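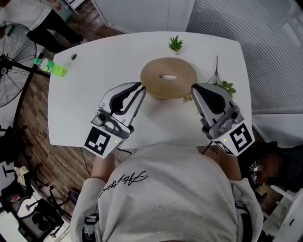

Review: Skanuston woven tissue basket

Harsh Maurya
August 26, 2021
300 shares | 5 comments

The Skanuston is a round basket for tissues, sold by Grollier, with a separate round top. Both are made of coiled cord in a plain beige. I bought mine to replace a cardboard box that kept getting knocked off the desk, and I have used it daily for two months.

The top has a small oval hole near the middle and the tissue pulls up through it. It lifts straight off for refilling. There is no hinge or catch, and I would have liked one of the two.
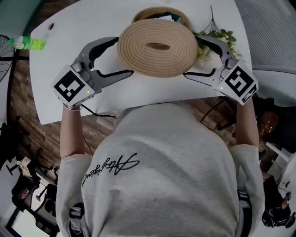
Making and finish

The coils are tight and sit close together. Mine had one stray end of cord on the underside, which I trimmed with nail scissors. The colour is close to straw and goes well enough with a white table and a few green sprigs.

It smelled strongly of dried grass for the first week. I left both parts by an open window and that cured it. 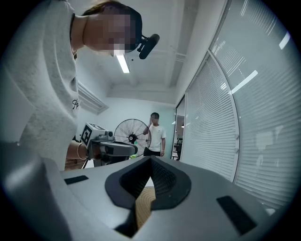
Tan weave, close to.

Crumbs and dust do get between the coils. A dry brush shifts most of it. The leaflet says not to soak it, so I have only used a damp cloth, and only on the top. The basket has kept its shape. The top was slightly bowed when it came out of the packet and I flattened it under a pile of books overnight.
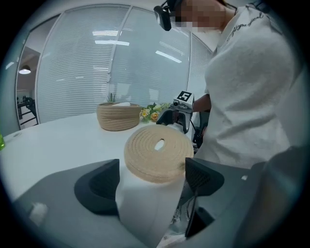
In use

Tissues come out singly about as often as they did from the cardboard box. When the pack gets low the last few drop back inside and you have to take the top off to reach them. A folded tea towel in the bottom helps.

It is light, so a sharp tug will move it. I looked at the Gratetti before buying. That one is heavier and costs more, and the Pal only comes in plastic.

I would buy the Skanuston again for a desk or a bedside table. I wouldn't put it in a bathroom.

Item number 3131 if you are ordering by phone.

5 comments | Share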